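**Ticket : contact perdu pendant la descente, objets petits et plats (simulation)**
Composant : planificateur Waramus, module de perception Lorente
Environnement : cellule virtuelle Starkstead, bras Franka
Ouvert le : 9/23/20
État : en cours, contournement disponible
Priorité : moyenne

## Problème

Quand le planificateur envoie la pince vers un objet de faible hauteur posé sur la table en bois, la trajectoire s'arrête trop tôt avec le code `DESCENT_ABORTED`. L'arrêt n'arrive pas à chaque essai. Sur une série de 100 exécutions avec la même graine pour les objets mais une graine différente pour le planificateur, j'obtiens 18 arrêts. Avec la version de mai, sur la même série, je n'en avais aucun.

Le bras ne fait pas de mouvement dangereux et les limites articulaires sont respectées. Il reste simplement au-dessus du plateau et attend une nouvelle consigne, qui ne vient pas. Après 3000 ms le superviseur coupe l'épisode et le marque comme échec.

## Comment reproduire

1. Charger la scène `chambre_table` avec le jeu d'objets mélangés.
2. Désactiver la relecture automatique (sinon l'échec est masqué par le deuxième essai).
3. Lancer la tâche de saisie et de déplacement avec `planner.seed` libre.
4. Surveiller le signal `clearance_min` dans le journal, à partir du pas 700.

Je précise que le point 2 m'a coûté une matinée. L'option est activée par défaut dans le profil Starkstead et elle n'est pas écrite dans le fichier de configuration, il faut donc l'ajouter à la main :

```
supervisor:
 auto_retry: false
 timeout_ms: 3000
planner:
 seed: null
 log_clearance: true
```

## Extrait du journal

```
[pas 700] phase=DESCENT target=reached_xy
[pas 704] perception: merge(mask_a, mask_b) -> 1 instance
[pas 705] clearance_min below threshold
[pas 705] planner: replan requested
[pas 706] planner: no valid path, holding pose
[pas 706] status=DESCENT_ABORTED
```

La ligne qui m'intéresse est celle du pas 704. Le module de perception fusionne deux masques en une seule instance, et juste après la distance minimale devient trop petite. Donc le planificateur croit qu'il y a un obstacle là où il y a seulement le plateau ou une ombre.

## Observations

J'ai d'abord soupçonné le modèle de collision de la pince. J'ai remplacé les enveloppes des doigts par les maillages complets et j'ai relancé la série. Le résultat est le même, à l'essai près. J'ai ensuite remis les enveloppes, car le calcul est nettement plus lent avec les maillages.

Ensuite j'ai regardé les ombres. Dans cette scène la lumière produit des ombres assez dures sur le bois, et celle de la pince tombe dans la zone où le bras travaille. Quand je désactive les ombres dans le moteur de rendu, les arrêts disparaissent. Ce n'est pas une solution, nous avons besoin des ombres pour l'évaluation, mais cela confirme que l'erreur vient de l'image et que la géométrie n'est pas en cause. 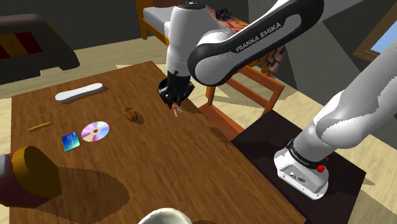 *Rendu de la scène `chambre_table` : pince vers le bas près du centre du plateau, avec son ombre sur le bois.*

Le disque compact pose une difficulté à part. Ses reflets roses, violets et bleus changent avec le point de vue de la caméra, et la segmentation le découpe parfois en deux morceaux. Le petit carré bleu juste à côté est alors attaché à l'un des morceaux. J'ai vu la même confusion entre l'objet brun arrondi et son ombre, mais moins souvent.

Par contre, le crayon jaune est presque toujours bien détecté, et je n'ai pas trouvé d'arrêt où son masque était mauvais. Je suppose que le contraste avec la table suffit. La forme blanche allongée, qui ressemble à une semelle, est aussi correcte. Le grand objet rouge et jaune au bord de la table est correct également, mais il faut noter que son ombre occupe une grande surface et qu'elle entre quelquefois dans la carte d'occupation. Cela n'a pas d'effet sur la descente au centre, seulement sur le retour du bras.

## Essais faits

| Essai | Modification | Effet |
|---|---|---|
| A | maillages complets pour les doigts | aucun |
| B | ombres désactivées | plus d'arrêt |
| C | seuil de fusion des masques remis à la valeur de mai | plus d'arrêt |
| D | filtre temporel sur la carte d'occupation | moins d'arrêts, descente plus lente |
| E | disque retiré de la scène | moins d'arrêts |

L'essai C est le plus utile. Entre la version de mai et la version actuelle, le seuil de fusion de Lorente a été abaissé pour mieux réunir les objets partiellement cachés par le bras. Le changement est raisonnable pour les meubles et les gros objets. Pour les petits objets posés à plat il est trop permissif, à mon avis.

Je n'ai pas encore vérifié si l'essai C fait revenir l'ancien défaut, c'est-à-dire une instance coupée en deux par l'avant-bras. Il faudrait relancer la série de régression Grunard avant de décider.

## Contournement

En attendant la correction, on peut fixer le seuil seulement pour la zone du plateau :

```
perception:
 regions:
 table_top:
 merge_profile: strict
 default:
 merge_profile: current
```

Attention, le nom de la région doit être identique à celui du fichier de scène. Si le nom est faux, Lorente ne donne pas d'avertissement et applique le profil par défaut. J'ai ouvert une demande séparée sur ce point, il me semble qu'une erreur au chargement serait préférable.

## Ce que je demande

- À l'équipe perception : dire si un seuil dépendant de la hauteur de l'objet est possible, ou si le seuil par région doit rester la méthode officielle.
- À l'équipe planification : quand aucun chemin n'est valide, le planificateur garde la pose et ne redemande pas de carte. Une seule nouvelle lecture de la perception suffirait dans la plupart des cas que j'ai regardés.
- Pour le superviseur : écrire `auto_retry` explicitement dans le profil, même quand la valeur est celle par défaut.

## Suivi

**Mise à jour 1.** Contournement appliqué sur ma branche. La série de 100 passe sans arrêt. Les temps de descente sont comparables à ceux de mai.

**Mise à jour 2.** La régression Grunard est lancée avec le profil strict sur le plateau. Les scènes sans table ne sont pas concernées, je les ai exclues pour gagner du temps.

**Mise à jour 3.** Je corrige ma première description : j'avais écrit que le code d'arrêt venait du contrôleur, mais il est émis par le planificateur. Le contrôleur exécute seulement la consigne de maintien. Le titre du ticket a été changé en conséquence. Je laisse le ticket ouvert jusqu'à la fin de la régression.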